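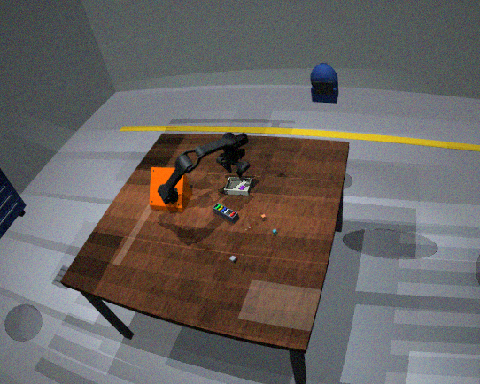

tramthorpe_mike wrote:
So the Ustel party put out its list for the council election and King-fai Tang is running in Vetemcombe again. Same promise as last time, 400 new homes, no tax hike. Never says where they go. I want one of them to sit down at a plain brown wood table like that one and go thru the numbers line by line. Not holding my breath.

ridgeline5 wrote:
He did say where. Old rail yard. It was in the August flyer

tramthorpe_mike wrote:
Flyer said "areas near the rail yard." Not the same thing

Ko_voter wrote:
He won by 2 votes in Ko precinct last time, and now he acts like he has a mandate. My street still has no sidewalk. Five years!!

ridgeline5 wrote:
Sidewalks are county. Been county forever. Blame them

Ko_voter wrote:
county says its the town — town says its the county. He sits on both boards so which is it

pattycake wrote:
Turnout was 3,649 for the whole town. If you people voted half as much as you post we'd have a different council

tramthorpe_mike wrote:
I voted. Wrote in my brother in law

pattycake wrote:
Well there you go lol

ridgeline5 wrote:
Candidate night is January 24, 2023, at the Tramthorpe library. Ask him about the yard yourself, questions go in on cards at the door

Ko_voter wrote:
Cards get picked thru before he sees them. Going anyway — who can give me a ride from Ko?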